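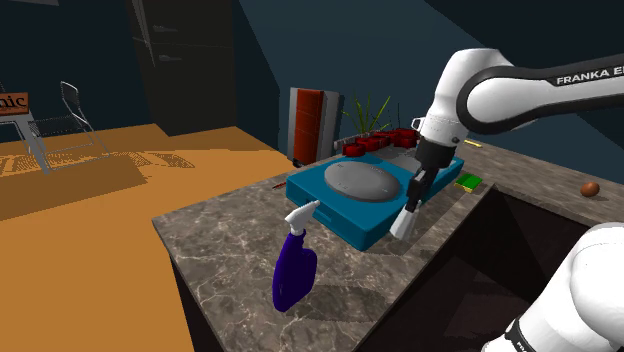

Comparing two grippers in the kitchen simulation

You need the Stumau kitchen set, the Franka arm model and both gripper files, Meresari and Floltia. Version 5 of the Sethi controller works with either one.

1. Load the kitchen and open the arm settings. Pick the first gripper.

2. Set the tool length by hand. The controller keeps the old value when you swap grippers, and the fingers will go into the counter.

3. Set the maximum closing force to 2 for the sponge and the egg. Raise it for the spray bottle once those runs are done.

4. Move the arm to the start pose, with the fingers pointing down beside the tray. Save this pose and use it for every run.

5. Run the pick script on one object at a time. Each run stops after 2000 steps.

6. Save the log, switch grippers and go back to step 2. Keep the same random seed.

When you compare logs, look at finger slip first, then at the number of steps before the lift. A good sponge pick takes some 460 steps. If the arm stalls next to the tray, raise the approach height and repeat the run with both grippers.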